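Books | Periodicals | Standing Orders | Contact

Girard Variorum Drama Series: The Tragedies, Set of 6

Reading time: 3 min

The Girard Variorum is a library edition of early modern English tragedies, edited by Isabelle Bouchard and Gordon Cormier and published by Stokgate. Each volume contains one play, with a textual introduction, a collation of the early quartos and later editions, and a commentary printed at the foot of the page. The set is sold complete. Single volumes are available to standing-order customers only.

The text of each play is edited from the earliest authoritative printing. Spelling is modernized; punctuation is modernized lightly, and every change that affects the sense is recorded in the collation. Stage directions added by the editors appear in square brackets. Act and scene divisions follow the copy text where it has them. Where it does not, the division is editorial and is marked as such in the margin.

Line numbers run continuously through each scene and are printed every fifth line. Prose passages are numbered by the line as set in this edition, so references to prose will not match older editions exactly. A concordance of line numbers is included at the back of each volume.
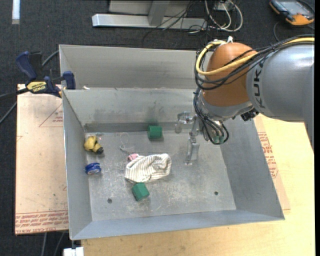
The commentary is selective. It gives glosses for words no longer in use, sources for proverbs and classical allusions, and a summary of disputed readings with the names of the editors who proposed them. Performance history is treated in a separate appendix by Tamara Iordache. Illustrations are limited to facsimiles of title pages, reproduced in black and white.

Specifications

Binding: sewn, cloth over boards, ribbon marker
Paper: acid-free, cream
Type: Zaline, with collation in the smaller size
Extent: nearly 300 pages per volume
Print run: 2,000 sets
Case: board slipcase, supplied flat
Published: Jul 1, 2022

The first 100 sets are numbered on the colophon page and signed by both general editors. Numbered sets are allocated in order of payment and cannot be reserved by telephone.

Corrections reported before May have been incorporated in the current printing. The remaining errata, compiled by Sylvie Cloutier, are supplied as a loose sheet in the first volume. Readers who find further errors should send the volume, page and line number to the Stokgate editorial office.

Damaged volumes are replaced individually. Please keep the slipcase and outer carton until the set has been checked.

We use cookies to remember your basket and preferred currency. Accept | Manage settings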